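I came to cardboard late. For years I bought my boxes ready-made, until Theano Galanis in Murport sold me a stack of 50 flat blanks and told me to get folding.

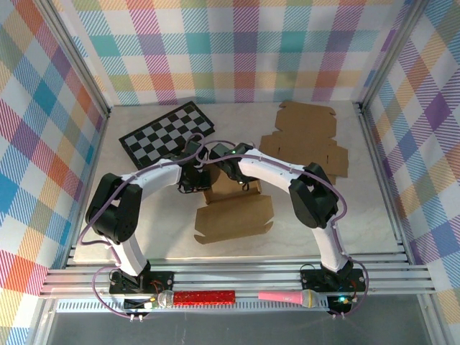
My first go took 15 minutes and plenty of muttering! The trick (Theano's, I can't claim it) is to crease every flap before you tuck in a single tab. Press hard, run a thumbnail along the line, then bring the sides up. I do mine after tea now, radio on, and I've grown weirdly fond of it. 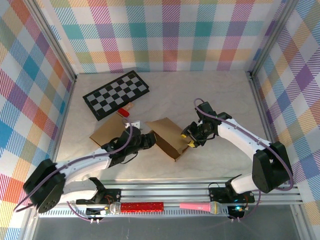 An open cardboard box, with the checkerboard behind.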